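The Open Day at Timmermans

My sister Amber says I only go to open days for the free coffee, and she has a point. But when the card came through the door - COME AND SEE THE FUTURE OF LAUNDRY, with a little drawing of a sock - I thought, well, I gave that place nineteen years, I might as well see what they've done with it.

So I took the bus to Nundham. I used to know every driver on that route, and now I didn't know a single one, and this one didn't even look up when I said good morning. The factory gate had been painted. Inside, where we used to punch in, there was a girl with a tray of name badges, and she asked me if I was press or public.

"I'm Bakker," I said. "I folded here."

She wrote BAKKER on a badge and gave me a sticker as well, which I think was meant for the kids.

You have to understand about folding. On a good shift in the old days, six of us on the long table could get through 3,792 pieces. I know the number because somebody chalked it on the wall by the boiler and it stayed there until they replastered. Tablecloths, mostly, for the hotels in Rillow, and those big banquet ones that needed a person at each end. My person was Maarten De Haan. He took the left corners and I took the right, and we walked toward each other and away again all day long like a couple at a very slow dance. We hardly talked. He hummed a lot, though, always something with too many verses!

The tour started with a slideshow (too long) and then a man in a nice sweater walked us down the hall to see the machine they called Cekach. I asked him what Cekach stood for and he said it didn't stand for anything, they just liked how it sounded. Our long table had been right about there, maybe a little closer to the windows. They'd put in a booth with walls and a tabletop inside, and we all crowded up to it, and a boy in front of me kept asking if it could do a backflip.

"Watch the corners," the man in the sweater said.

I didn't need telling. I had my purse clutched up against my chest like I was at a ballgame with the bases loaded. The arms came up with the cloth between them, one on each side, and everybody stopped talking, even the backflip boy. 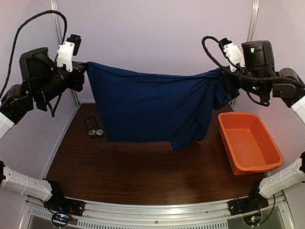
What I said to the man in the sweater

"Your right hand's got too much," I said.

He turned around. "Sorry?"

"The left's fine. Left has it by the corner, see how straight that side is coming down? But the right's grabbed a whole bunch of it. You fold that and you'll have a lump, and then you'll have a lump in the stack, and then the stack goes over."

I thought he'd be annoyed. He got out a notebook instead! He asked me what I would do, and I said I'd run my thumb along the hem until I got to the end of it, obviously, and he said, "Run your thumb along the hem," very slowly, while he wrote it down. Then he asked what I'd do if I couldn't feel the hem. I had to think about that one. I put my hands up in the air, right there in front of everyone, and tried to do it without feeling anything, and I couldn't even pretend.

"I'd ask Maarten to give it a shake," I said.

"Who's Maarten?"

"He was the left."

Well, he wanted to know all about it then. Who called the fold, who stepped first, what happened if one of us was short of sleep. I told him Maarten always stepped first and I always pretended I had. I told him about the chalk number by the boiler. By that time the rest of the tour had gone off to look at the dryers, and the girl with the badges had to come back and find us.

I got my coffee in the end. It was nearly cold and I drank two cups of it standing in the yard, and then I walked down to the pay phone that isn't there anymore, remembered I own a cell phone, and called him. We hadn't spoken since April, when his hip was bad.

"They've got two arms doing our job," I said.

"Which one's me?"

"The left. You're doing all right."

He was quiet for a bit. I could hear his radio going, and a pan lid.

"And you?" he said.

"I've got too much cloth," I said, and he laughed so hard he had to put the phone down on the counter, and I stood there in the yard and waited for him to pick it up again.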